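# Knots and Closures

Welcome to the knots page of the Astwood gallery, and do pull up a chair, because I've never managed to write a short introduction in my life. Earlier pages cover needles, trays and the old catgut tins. This one is for the tying of the stitch, my favourite part of the whole business and the part I get asked about most when I'm in the tea room.

I spent a good many years as a theatre nurse, first at Famcombe and later at Okoro Street, and I must have watched thousands of knots go down without ever getting tired of them. A surgeon's knot is such a small thing! A couple of turns of thread, a tail caught and drawn through, and then the same again the other way so it lies flat. My grandmother could tie off a hem in the dark, and when I first saw an instrument tie done well I thought of her straight away.

The general idea is easy enough to follow at home with a bit of string and a pair of pliers (I've had whole families at it around the kitchen table on a wet July afternoon). You wind the long end around the jaws of one instrument, reach for the short end, grip it, and slide the loops off over the top. Two turns on the first throw give it some grip, so it doesn't slacken while you get organised for the second. Then you wind in the opposite direction, and that's what makes a square knot instead of a granny.
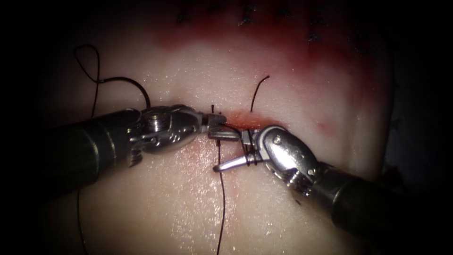

Black thread has always been the kindest colour for a learner, to my mind. It shows up beautifully against anything pale or pink, and when you've lost your tail, as everyone does, you have at least a fighting chance of finding it again. We had a dyed violet one for a while at Okoro Street that I was fond of, but under a bright light it could be a devil to see once there was a bit of blood about.

Tension is the other thing, and I don't think it can be taught from a page, though I've tried. The edges want to come together and just touch – pull any harder and they pucker like a badly sewn cushion. One of our old teaching sheets had it as "approximate, don't strangulate," and I must have photocopied that sheet 600 times. I still have the last one in a drawer with my fob watch.

Tails are a matter of taste and a matter of the thread you're using. Slippery synthetics like a longer tail and an extra throw or two, while braided silk holds on much more willingly and can be trimmed closer. I've heard grown adults argue about this for 15 minutes over a cup of tea gone cold, and I confess I was usually one of them.

The Astwood gallery now runs to 204 pictures, and the thread drawers are next on my list once I've sorted out the labels. If you have an old suture card from Brokard tucked away in a cupboard, especially one of the cream-coloured ones with the instructions on the back, I'd dearly love to hear about it. There's a message book by the front desk, and I read it every time I'm in.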